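Sendier for Canvassing: A Season on the Doorstep

Our ward group in Kerley used Sendier for the whole of the last council campaign, from the first leaflet drop through to polling day. Before that we had paper walk sheets and a shared spreadsheet, so this review is written from the point of view of a small local party with very little money and no paid staff.

Sendier is a canvassing app. You load in the electoral roll, split the ward into walks, and send each walk to a phone. The canvasser taps through the addresses, records an answer, and moves on. The results go back to the organizer's screen, usually within a minute.

Setup took me two evenings. The roll for our ward has 1336 addresses and the import rejected 70 of them, nearly all apartments above shops on Plinden Road where the unit number was in the wrong column. I fixed those by hand. The error list tells you which row failed but gives no clue what is wrong with it, and the help page on imports was out of date.

Cutting walks is the best part of the program. You draw around the streets on a map and it puts the doors in a sensible order, odd side first and then even. On the hill streets behind the school it kept sending people up one side and all the way back down, and we learned to cut those as two short walks.

On the doorstep it is quick. Five large buttons cover most answers, and there is a notes box for anything else. Our older members picked it up faster than I expected. Two went back to paper in November when the evenings got dark and cold, and typing with gloves on was no good. You can print a walk from the app and enter the answers later, but the print is small and there is no way to make it bigger.

By the end we had 427 recorded conversations. In the campaign before, with Besson, we had fewer and could not trust half of them. Besson was cheaper but it lost answers whenever the signal dropped. Sendier holds them on the phone until it finds a connection again, and I know of only one walk that had to be redone.

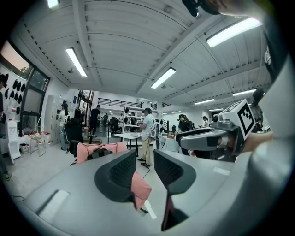
The reports are weaker. You can see support by street and by issue, but you cannot put two dates side by side without exporting everything to a spreadsheet. For a council race, where you want to know if a street has moved since the bus route argument started, that is a real gap — I ended up doing it myself on Sunday-length sessions at the kitchen table.

We paid 600 for the year, which covered ten phones. The eleventh would have pushed us into the next price band, so people shared. Support answered by email within a day, except in the last week of the campaign when it took three.

We have renewed. Groups with only a few streets to cover can probably stay on paper.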